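Temach Hours Tag
Pocket hours logger for members and delegates
Equipment > Wages and hours > Loggers

$29 members
$80 non-members
Spare clip included. Charging lead not included.

We held off listing an hours logger for a long time. Most of the ones we were sent were a stopwatch with a logo on it, and the rest wanted your phone number, your location and a monthly fee before they'd tell you what time you knocked off. The Temach is the first we've been willing to sell, and we still have complaints, which are set out further down.

What it does
You press the button when you start, press it again for a break, and press and hold when you finish. It stores the times. Plug it into a computer and it gives you a plain spreadsheet with a row for every press. It has no app and no account.

It holds 666 entries before it fills up. A worker on split shifts with two breaks will get through those faster than the box suggests, so download at the end of each pay cycle. When it's full it stops recording and shows a red light, which is easy to miss in a jacket pocket.

What the maker says
"Tamper-proof evidence of your working hours." We asked Temach what this meant. The reply said that entries can't be edited on the device. Fine, but the spreadsheet can be edited by anyone once it's on a computer, so the phrase is doing a lot of work. Keep the original file, email yourself a copy on the day you download it, and write your own notes as well.

"Recover thousands in unpaid overtime." It won't. A record can help your delegate or organiser put a claim together, and the claim still has to be argued under your agreement. We've asked for the line to come off the packaging. It was still there on the September delivery.

"Employer friendly." We don't know who that was written for.

What it's good for
Unpaid set-up and close-down time. If the roster says six and you're expected to have the floor ready by then, the tag will show a pattern that memory won't. It has been handy for cleaners, home care workers and anyone whose start time lives in the boss's head.

Charambolos is a common misspelling on our order forms, so for the record: our wages officer is Charalambos Galanis, and he reads the exported files. He prefers three full pay cycles to one very bad week. He'd also like members to stop sending photos of the screen — send the file.

What it's not good for
Piece rates. Travel between jobs, unless you're disciplined about pressing the button at both ends. Any site where personal electronics are banned on the floor. Check that with your delegate before you carry one in, as we don't want a member disciplined over a gadget.

How it compares
Jaretti Clockmate: nicer to hold, louder click, needs an account. The terms let Jaretti pass on "aggregated shift data" and the company wouldn't tell us to whom. Not stocked.

Kwon Shiftband: worn on the wrist and guesses your breaks from movement. It decided one of our testers was on a break while she was driving a bus. Not stocked.

Paper diary: cheap, never flat, and perfectly respectable in a dispute if you fill it in daily. If you already keep one, you may not need to buy anything from this page.

Specifications
Power: rechargeable, sealed
Battery life: claimed 80 days on standby, 29 in our drawer
Memory: 666 entries
Export: plain spreadsheet
Button modes: 3 (work, break, finish)
Colours: grey
Water resistance: splashes, according to the leaflet. We wouldn't put it through the wash. 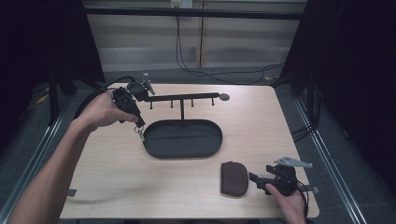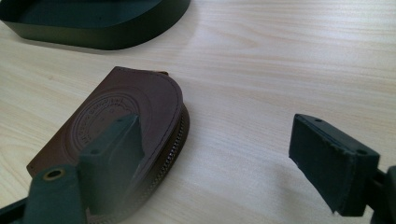 Orders and returns
Member price applies once we've matched your number, so have it with you. Branches buying for a whole worksite should order through the organiser, who can also book a short session on keeping records. Bulk orders ship from Sukel, our warehouse partner, and they're slow — allow a full fortnight, whatever the confirmation email says.

Faulty tags can be returned to us and we'll replace them. Download your entries first if it will let you. We wipe every returned unit and can't get anything back afterwards.

If you're already in a dispute over hours, ring the wages desk before ordering. You may be better served by asking for your time and wages records in writing, and that costs nothing.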